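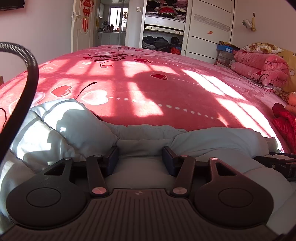 Kekeli says the new Prallgate single is the worst thing they've put out, and that I only like it because I was in the room when they played it the first time. Sent that at 6 in the morning. No hello.

OK so. Second half may be true. First half, no.

The song is called Arthur. Four minutes and a bit, one bass line, Yayra Mahama singing over it like she's reading you a parking ticket. Then the drums come in way later than you want them to and she goes up, really up, and stays there. I've played it nine times since last night. Kekeli got through it once, by his own admission, while doing dishes.

His complaint is the horns. Too shiny. He wants the old Prallgate, the tape hiss, the first EP where you can hear a chair. I get it. I loved that EP. But Ekow Korletey wrote those horn parts and they're not shiny, they're loud, which is a different thing, and the second trumpet is a hair flat all the way through the bridge and they left it in. Good! Leave it in!

What bugs me more is the fade out. Why a fade. There's an ending, I heard it live in November, they all just stop on the off beat and somebody's cymbal keeps ringing. People yelled. On the record it just kind of walks off down the street.

Also the B side, which is getting ignored. Workier. Dumb title, great song. Yaa Mahama takes the lead on that one and I had no idea she could sing, I thought she only did keys. Lower voice than her sister, a little sleepy. There's a line about counting other peoples coats that I've had stuck in my head all day. Boris Stojanovska mixed both sides and you can tell he liked this one better. More air in it. The kick drum sounds like a kick drum.

Bought the 7 inch, number 699 of 1068. Weird number to press, no clue. Sleeve is plain brown card with the title stamped kind of crooked. It came from Fustuva, who sat on my order for ages and then shipped it with a sticker sheet and the wrong download code. The code got me six tracks by some folk duo. Not bad, track two is worth a listen. Emailed them, got the right one an hour later so no hard feelings.

Things I still want to know: is there an album, is the live version of Arthur ever coming out, and who is doing the whistling at the start of Workier becuase it isn't credited. Ekow would be my guess. He whistles between songs at shows and it's the same slidey thing.

Kekeli, listen to it again with headphones and no dishes. Then the B side. Then text me, after 9 please.

More on the spring shows when I've got tickets, the site keeps timing out on me.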